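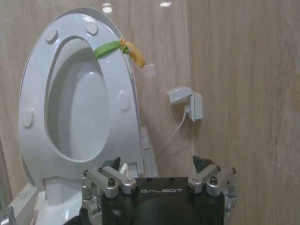 What should a student team buy first when it's planning a bathroom-cleaning robot project?
Spare finger pads and somewhere to practise. We put both near the bottom of our list, and we'd swap that around if we were starting over.

I'm writing up the equipment and budget part of our group report, so if you're after the control software, that's Liis Rimkutė's section and she explains it much better than I could. My job was the spreadsheet (somebody had to do it!) and I ended up quite fond of it.

We named the project Jomel and the task was small on purpose: get a gripper to lift and lower a toilet seat. The arm and gripper came through the department, so they never touched our budget. What we had was $400 for everything else, and I remember thinking in August that we'd never spend it all. Ha.

The first thing I got wrong was consumables. I'd put in one set of pads for the fingers, and Waraporn Phuthong asked me at our Tuesday meeting what we'd do on the day they wore smooth. I had no answer, so two spare sets went on the list. Then came coloured bands and ties so a seat has something bright on its rim to find and grab, which cost next to nothing, plus cleaning wipes, gloves and a decent box to keep it all in. I'd buy the box again before almost anything else.

The second was the toilet. Vichien Khunthong wanted a whole new one mounted on a stand, and when we priced that from Coppens it ate most of the money before delivery. We argued about it for ages. In the end we went with booking time in a real bathroom and buying only spare seats and hinges, and I still think that was right, although bookings were 30 minutes each and half of that disappears into setting up. If you plan this way, ask for double slots early.

Power is the other thing to look at before you order. Bathroom outlets are often already spoken for, especially where there's an electric seat, and the covers can get in the way of a chunky plug. We added a long lead with a safety switch and had Sverre Haugland from the workshop check our setup plan before we bought anything else.

I also left no room for shipping. Govon had the cheapest pads by a mile, but the postage nearly doubled the order, so next time I'd put shipping in its own column from day one and get quotes in writing.

Still to sort: the second hinge hasn't been invoiced, and Liis wants a better lamp.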